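Will a Machine Ever Put My Socks Away?

I've been promised a robot butler for as long as I've been old enough to leave a towel on the floor. Every few years a video goes around of something with arms wiping a counter, my mother forwards it to me, and I think, okay, this is it, I can stop buying sponges. Then another year goes by and I'm standing at the sink again with a casserole dish that has been "soaking" since dinner.

So this spring I decided to go find out where things stand. I'm not an engineer. I own a screwdriver and I've lost the other one. But I do a lot of chores, and I wanted to see whether any of mine were in danger of being taken off my hands. I spent a good part of April visiting people who build these machines, people who use them, and one very patient shop that let me stand in the way for an entire afternoon.

The laundry

I started with laundry, naturally, the chore I would trade away first. Tastus makes a folding cabinet that costs $3,798 and stands a little taller than my refrigerator. You clip a shirt to the front by the shoulders, the shirt gets pulled inside, there's a humming noise, and a folded shirt slides out into a tray at the bottom. I loved it! I folded everything they had lying there and then asked if I could do my own sweater.

The sweater took two tries. It was a chunky one with a loose collar, and the first time through it came back out as a sort of log. The technician wasn't bothered. She told me the cabinet likes flat, thin, ordinary things — T-shirts, dress shirts, pillowcases if you're careful. Fitted sheets, no. Socks, no. Anything a toddler wears, no, too small to clip.

And here is where I started to get a feeling that followed me around for the rest of the month. Clipping the shirt took me nearly as long as folding it would have. The machine had done the part I could do half asleep in front of the TV. Digging the shirt out of the basket, turning it right side out, finding the shoulders, all of that was still mine. When I mentioned this, she laughed and said yes, that's the hard part, and they have a whole room of people working on the hard part. I asked to see the room. I did not get to see the room.

The dishes

Mäkelä has a test kitchen with a real sink and a real dishwasher and an arm bolted to the counter between them. It loads plates beautifully. I mean it, it's better than my husband. It picks up a plate, tips it, finds the slot, and lets go so gently that you can't hear it land.

It's slow, though. Dinner for four took it the length of a sitcom, with the ads. And the plates had been scraped and stacked for it ahead of time, all facing the same way, with the cups in a row beside them like they were waiting for a bus. I asked what would happen if I just dumped everything in the sink the way we do at my house (forks under the pan, pan under the colander, a mystery lid floating on top). The engineer running the demo looked at me the way my dentist does when I talk about flossing.

To their credit, they let me try it. The arm got the colander out. It got two of the forks, together, and dropped one. Then it hovered over a drinking glass and kept hovering, moving a bit left, a bit right, and going back to where it began. After 10 minutes we called it and I washed up myself, in a robotics lab, in my good coat.

He explained the glass to me while I dried. The cameras work out where things are from how they look, and a drinking glass mostly looks like whatever happens to be behind it. Add some water and a few bright reflections and the poor thing is guessing. I have felt nothing but sympathy for it ever since, because I've walked into a patio door twice.

The shop floor

You'd think factories would have this all figured out. They've had robots since before I was born! And for some jobs they do. If the same part arrives in the same spot at the same angle, an arm can move it all day and all night and never ask for a sandwich. At Dostska, a parts packer I visited next, I watched a machine fill trays with identical brackets so quickly that I got a little dizzy. It had done 2,000 of them before my coffee got cold.

Two steps away, on the other side of a yellow line, a woman was sorting a mixed tote by hand. Bolts, bags of bolts, a hose, a coil of something, a few cardboard sleeves. She didn't look down much. Her hands went in, shuffled, and came out with the right thing, and she was telling me about her daughter's driving test the whole time.

I asked the floor manager why the machine couldn't do hers. He said they'd tried it for a few months. It could do most of the tote. Trouble was, somebody had to stand there for the rest of it, and the rest of it came up every couple of minutes, so they had one person watching one robot and they were slower than when they'd had just the person. He wasn't bitter about it. He thinks they'll try again in a year or two, and he has kept the floor bolts in.

Climesell is further along, and I think that's partly a matter of picking their battles. They handle store returns, the kind that come back in big jumbled boxes with no two things alike. Their robots take a first pass and a crew of people takes the second. Anything the arm isn't sure of, it leaves. On the shift I watched, the arm I was assigned to (I got quite attached to it) pulled 291 items by itself, and the leftovers went down a belt to a table of humans who had the radio on.

What it left behind was the interesting part. Pens it could do, and boxes. It was great with boxes. The leavings were floppy things, shiny things, see-through things, and anything lying flat with something else lying on it. I wrote that list on my hand and then realized I'd described the bottom of my purse.

The junk drawer problem

Everybody I met, sooner or later, brought me around to the same job. They call it bin picking, and it sounds like nothing. There's a container, there's a bunch of unrelated stuff in it, and the robot has to reach in and take something out. My kids could do it at nine months, usually when I didn't want them to.

But think of what's going on in your kitchen junk drawer. The tape has rolled up against the side. Something crumpled is half under something else. There's clear packaging in there that you can see straight through to the drawer bottom. You just reach in. You use the back of a knuckle to push one thing off another, you feel the tape before you see it, and if you grab wrong you let go and grab again without even noticing you did it. The machines have to work all that out each time, with two or three stiff fingers and a lot of cable in the way, and with walls on every side to bump into.

I've come to think that bin is the best single test of how close we are. Forget dancing, forget backflips. Show me an arm reaching into a high-sided gray bin with the odds and ends heaped along one side, crinkly silver next to bright orange-red, a big piece of glare-covered clear plastic, and a roll of what could be tape down in the corner. If it can empty that without any help, I'll clear a space for it beside the washer.
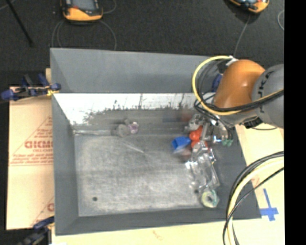
So should you wait to buy one?

For laundry, if you run a uniform shop or you have a house full of dress shirts, the Tastus cabinet might earn its floor space. I wouldn't put it in my hallway, and neither would my hallway. For dishes, keep your sponges. Mäkelä isn't selling the kitchen arm yet and wouldn't give me a date, and I liked them better for not making one up.

What I did do when I got home was steal an idea from Climesell. We now have a first pass and a second pass on the laundry pile. The kids pull out anything easy, towels and jeans and so on, and whatever they're not sure about goes down the couch to me. I put the radio on for it. There's a sock in there right now with a clothespin stuck in the toe, and I'm going to go deal with it.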